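Die Regel mit dem Tuch

Nasrin Parsa hatte die Hausordnung für den Arm auf 23 Punkte gebracht, und Rostam Mirzaei fand, das seien zu viele. Er sagte es ihr am Vormittag in der Teeküche, die bei Novirar als Prüfküche diente.

»Punkt 14«, sagte er. »Keine Textilien auf Wärmequellen im Arbeitsbereich. Wer soll da Textilien hinlegen?«

»Jeder, der ein Handtuch hat.«

Rostam war seit April für die Abläufe zuständig und wollte die Fassung noch vor dem Audit freigeben. Nasrin wollte sie vorher einmal gegen die Wirklichkeit halten. So hatte sie es bei Karaki gelernt: erst den Platz ansehen, dann unterschreiben. Sie holte das Klemmbrett und zog den Stift aus der Lasche.

Der erste Teil ging schnell. Der Arm war eingeschaltet, niemand griff hinein. Bei den Kabeln blieb sie stehen. Punkt 9 verlangte, dass Leitungen so geführt werden, dass sie kein Gelenk berühren und keine Schlaufe bilden, in der etwas hängen bleiben kann. Sie schrieb ein Fragezeichen daneben. Dann kam sie zum Ofen und sagte nichts, sie hielt Rostam nur das Klemmbrett hin.

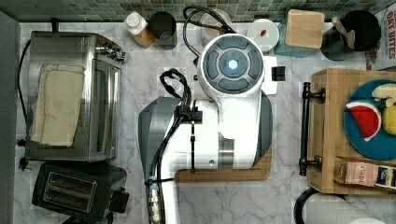
Der Arbeitsplatz am Vormittag der Begehung, 12. August 2018.

»Das ist mein Handtuch«, sagte Rostam.

»Ich habe nicht gefragt.«

Er nahm es herunter und legte es über die Stuhllehne. Der Ofen war kalt, das betonte er zweimal. Nasrin schrieb es auf, denn in das Feld »Zustand« gehörte auch, was den Betroffenen entlastete.

Schwieriger war Punkt 17. Dort stand, dass sich im Greifraum nur Gegenstände befinden dürfen, die zur Aufgabe gehören. Die Aufgabe an diesem Tag hieß »Teller anrichten«. Die Melonenscheibe und die Zitrone gehörten dazu, beide aus der Spielzeugkiste, der Teller auch. Über den Tee konnte man streiten.

»Der gehört Yasaman«, sagte Rostam. »Sie trinkt ihn.«

»Dann gehört er nicht zur Aufgabe.«

»Er liegt seit Wochen da. Der Arm kennt ihn.«

»Der Arm kennt gar nichts«, sagte Nasrin. »Steht in der Einleitung.«

Yasaman Daneshvar kam herein, hörte sich die Sache an und steckte den Tee in die Jackentasche. Sie fragte, ob die Haferflocken bleiben dürften. Nasrin maß mit dem Zollstock bis zur Schachtel und sagte, der Greifraum ende bei 70 Zentimetern, sie solle sie in den Schrank stellen, dann müsse man nicht messen. Yasaman stellte sie in den Schrank.

Am Nachmittag saßen sie zu dritt über der Fassung. Rostam wollte noch immer kürzen. Punkt 14 ließ er stehen. Punkt 9 bekam einen Zusatz über Klemmen und einen Namen, wer sie zu prüfen hatte - es war seiner. Die Punkte 20 und 21 sagten dasselbe, das gab Nasrin zu, und sie strich den zweiten.

»Zweiundzwanzig«, sagte Rostam.

»Bis zum Audit«, sagte Nasrin und heftete das Blatt ab.

Als er ging, hing das Handtuch noch über dem Stuhl. Er nahm es mit ins Büro.

14 Mal geteilt
2 Kommentare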